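Dikus Holidays Help Center
Ticket status: Closed
Category: Package bookings / Transfers and room details
Product: Breddale family package, July

Opened 8:40 am

Booking summary in my account doesn't match the confirmation email. We booked the Breddale resort package for two adults and two children, all inclusive, with the shared airport transfer. The email says transfer included. The account page says "Transfer: not selected" and shows a balance of 169 that I wasn't expecting. I have already paid in full. The room type has also changed from family room to twin room.

Tried so far:
Logged out and back in. Same result.
Opened the booking in the phone app. The app shows the family room but still no transfer.
Downloaded the voucher again. The voucher has the transfer on it but the pickup time is blank.

Please confirm which one is right. We land late in the evening with two tired kids and I don't want to be looking for a taxi.

Support reply, 10:15 am

Thank you for the details. There are two records on your account for the same trip. The first was made on the website and paid. The second was started in the app and never finished, and the account page is reading the second one. The balance of 169 belongs to the unfinished booking. Please don't pay it.

We have asked Nerum, who run the transfers at that airport, to confirm your seats. Can you tell us whether you opened the app between choosing your flights and paying?

Customer reply, 10:50 am

Yes. I used the app to check the baggage allowance and it asked me to pick a room before it would show me anything. I picked twin to get past the screen. I didn't enter a card.

Support reply, 12:05 pm

That explains the twin room. The unfinished booking has been removed. Please wait an hour, then sign out on every device and sign in again. The account page should show:

Room: family room, garden side
Board: all inclusive
Transfer: shared coach, return
Balance: 0

Customer reply, 2:30 pm

Room and balance are now correct. Transfer shows as included but the pickup time is still blank on the voucher. Also, the "What's in your room" page says pool towels are extra, and the email says they are included. Which is it?

Support reply, 3:45 pm

Pickup time: Nerum only releases times once the flight number is matched. Yours had a missing digit in our system. We have corrected it and your seats are on coach 12. The coach leaves from bay 9, to the left as you come out of arrivals. A new voucher has been sent to your email. The old one can be deleted.

Towels: included for everyone on an all inclusive package. The "extra" wording is for room-only guests and was showing on all bookings. We have reported it to the web team. Bath towels are in the room, and pool towels are handed out at the front desk.
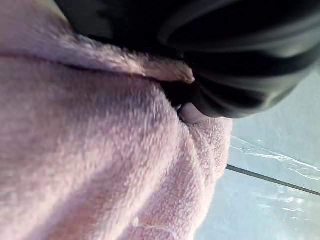 Nông: I had the same blank pickup time on a Breddale booking and the new voucher didn't reach me until I checked the junk folder. The time was on the second page, under the luggage rules. Worth looking there before you write in again.

Customer reply, 5:10 pm

Found it, also in junk. Coach number, bay and time are all there. The account page still says towels are extra but I have the answer in writing now. You can close this.

Support reply, 5:25 pm

Closed at customer's request. Towel wording is being tracked separately under item 157.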